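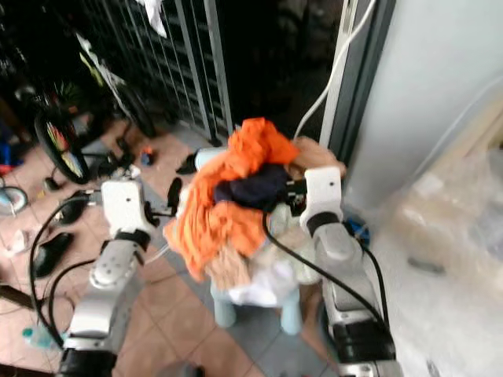
4. Equipment planning and cost

4.1 What we budgeted for

The first budget was written in June, before any site visit, and it shows. Two arms, two grippers, one head camera, one workstation, spares. Total for the spares line was 528 dollars. Most of that went to finger sets from Cokgate, a few dollars to cable ties and tape. Nothing for furniture. Nothing for transport either, which we paid out of the consumables line and had to justify later.

Quotes came from two suppliers, Codora and Coetzee. Codora was cheaper per arm but wanted payment up front and would not split the order. Coetzee quoted 17 percent higher with grippers included and a service contract we could drop after the first year. We went with Coetzee. In hindsight the service contract mattered more than the price gap, see 4.3.

4.2 What the home sites changed

The Stunerside lab has a flat bench, overhead cable rail, matte gray floor. Homes have none of this. The planning question for each home site is then what has to be bought new, what can be borrowed from the lab and what is done without. We kept a short list per site and revised it after every visit. Items moved between columns a lot in the first weeks.

Work surface: the lab bench does not fit through most doors and was crossed off early. Low plastic stool instead. Cheap, light, and a household is likely to own one allready. Downside is the small top, garments hang over on every side.
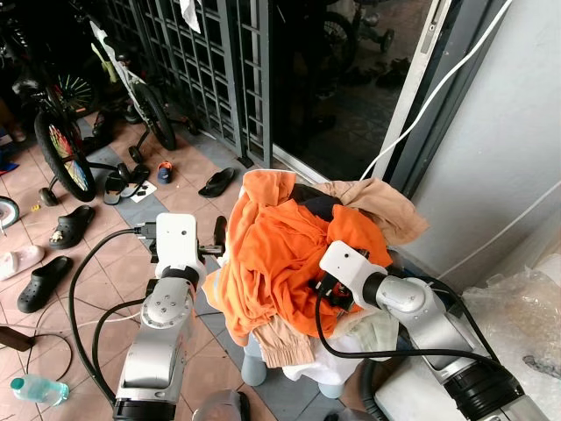
Figure 4. Garment handling at a home site, both grippers at the pile.

Cabling was the line we got most wrong. The June budget assumed the lab rail, so cable lengths were cut for a fixed overhead run and no floor protection was priced. At home sites the cables go where they can. In Figure 4 the cable from the left gripper loops down across the floor and back up along the arm, on the same tiles as the flip-flops and clogs. Any future budget should carry sleeves and a clip-on guide for each arm, plus one spare cable per side. We priced this at 1280 dollars for the full set of sites, more than double the original spares line.

Clearing the floor was discussed and dropped. It takes time at every visit, and it makes the data less like the homes we care about. So no money for storage bins or floor mats. The cost shows up as setup time and we now plan for it.

4.3 Spares and downtime

Fingers wear first. Cables second. Arms themselves gave little trouble. We now hold 5 finger sets in stock and reorder when two are left. Lead time from Cokgate was longer than quoted on both orders so far, and a site with no fingers is a site with no data. The service contract covered one joint replacment, which alone came close to paying for the difference between the two quotes.

Not covered by the contract: connectors, anything damaged in transport, anything bought from a third party. Read the exclusions before comparing quotes. We did it after.

4.4 Budget for the next round

Same arms, no upgrade. The second workstation is postponed. Money moves from compute to cabling, spares and transport, in that order. A separate line for site visits before purchase, even if it delays the order by a month. Camera mount still open, pending a revised quote from Codora.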